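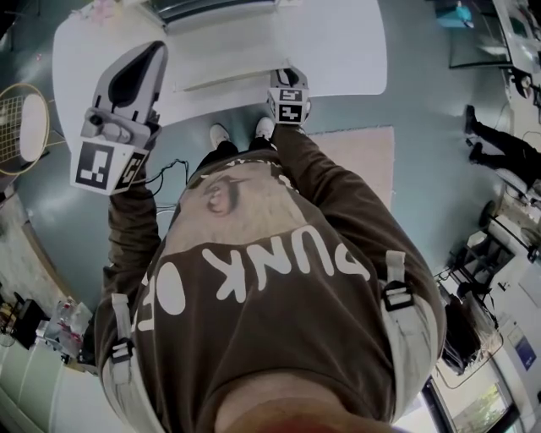

**Why does the arm drive into the table on replay when the handheld recording looked clean?**

The marker cube on the gripper has moved since it was calibrated, so the fingertips are recorded higher or lower than they really were. Check the cube mount before you touch the software.

*(Pinned by mod from the thread that follows. Please stop opening new ones.)*

---

**cathal_of**

Brornerwood bench, two Aguiar handhelds, one per hand, marker cubes on both, replay on a Grasard arm. We recorded all through March and the playback in the Hisus viewer looked lovely. On Sunday I put a left-hand episode on the arm for the first time. It went down toward the table in a calm and professional manner and then kept going.

Protective stop, one cracked finger, a dent in the table the shape of my career. I had my hand near the e-stop and got there second.

Right-hand episodes replay fine on the same arm. The left ones are low by 21 mm when I touch off against a block. The viewer still says everything is perfect. Any ideas before I start blaming people?

---

**jailson_mendonca**

Is it 21 everywhere or only at one spot? If it grows with reach I'd look at the camera lens model. Wide lenses get ugly toward the edges, and when both arms are forward the left cube can end up way off to the side.

---

**cathal_of**

Same number near and far, within what I can measure with a block and a bad mood. It changes if the gripper is rolled over, though. Palm down it's low. Rolled on its side, the error goes sideways.

---

**caua.brito**

Then it's attached to the gripper. The error is riding along with the tool, so something between the cube and the fingertips isn't where the calibration file says. Put a straightedge along the cube and take a picture of it next to the right one.

---

**wseixas**

Going to disagree with everybody. I've had this exact crash and it was timestamps. Pose stream was behind the jaw stream, arm closed late, hit the table, much sadness. Check your sync first. It takes ten minutes and you don't have to take anything apart.

---

**caua.brito**

A late timestamp doesn't give you a constant offset while the thing is standing still. He's touching off against a block.

---

**wseixas**

I said check it first. I didn't say it was elegant.

---

**cathal_of**

Checked sync to keep the peace. Sync is fine.

Checked the cube. The left one is rotated 4 degrees on its post. You can't see it by eye, and I know this because I looked straight at it for an entire afternoon. Fingertips are 300 mm out from the pivot. Do the trig and you get my dent.

So now the question is when it moved. I have 778 left-hand episodes and I'd like to keep some of them.

---

**nivaldo_b**

Where does your cable come off? On ours it leaves the base of the gripper and hangs in a big loop down by the operator's legs. Every so often a knee gets it, or somebody steps back onto it. The gripper gets a yank, the operator grabs at whatever is nearest to steady it, and what's nearest is the cube. One set screw is holding that thing. It doesn't stand a chance.

---

**cathal_of**

Same routing here. I asked the operator, who said "oh, when it got caught that time?" in the tone of someone who had been waiting to be asked.

---

**jailson_mendonca**

Clip the cable to the harness. You've already got straps down both sides, so run it up the arm, under the strap above the buckle, and leave slack at the elbow. Then a snag pulls on the person, who complains, and you get an alarm for free.

---

**nivaldo_b**

Please don't. I'd much sooner have a connector pop out than have somebody tied to a table by their own harness. Magnetic breakaway at the base, then clip it if you like.

---

**jailson_mendonca**

It's a thin data cable. It's going to lose that fight.

---

**nivaldo_b**

The cable, sure. The thing it's plugged into is a computer on a shelf, and I've seen one come down. Breakaway.

---

**cathal_of**

Breakaway ordered. I don't have shelf computers to spare.

Update on the dating. Every session starts with the fingertips parked on a reference pad, so I pulled the pad height out of each one. It's flat, flat, flat, and then there's one step in the middle of a session and it's flat again at the wrong height. Inside that session I had to go through by hand. Final tally is 371 episodes after the slip. The other 407 are good.

The step was in the log the whole time. There's even a column for it.

---

**wseixas**

Can't you just correct the 371? It's a fixed rotation. Apply the inverse and go home.

---

**caua.brito**

You can, if it stayed put after the slip. A loose set screw may have wandered a bit more each time. Compare the pad height at the start and end of every later session. If they agree, correct them. If they don't, bin them.

---

**cathal_of**

They agree. Corrected a handful and replayed them at low speed over a sheet of foam with the table limit raised. Arm stopped where it should. I'm going to run more before I trust the rest, and the foam is staying.

Also changed:

- second set screw and threadlock on both cubes
- witness mark in paint pen across cube and post
- pad check at the start *and* end of each session, and the recorder refuses to save if it's out by more than 2 mm
- Grasard now has a floor plane set above the table, as it should have had before I owned a dent

---

**nivaldo_b**

2 mm is going to drive your operators up the wall. We started there and ended up at 3.

---

**cathal_of**

I'll report back when they mutiny.

---

**wseixas**

Still glad you checked the sync.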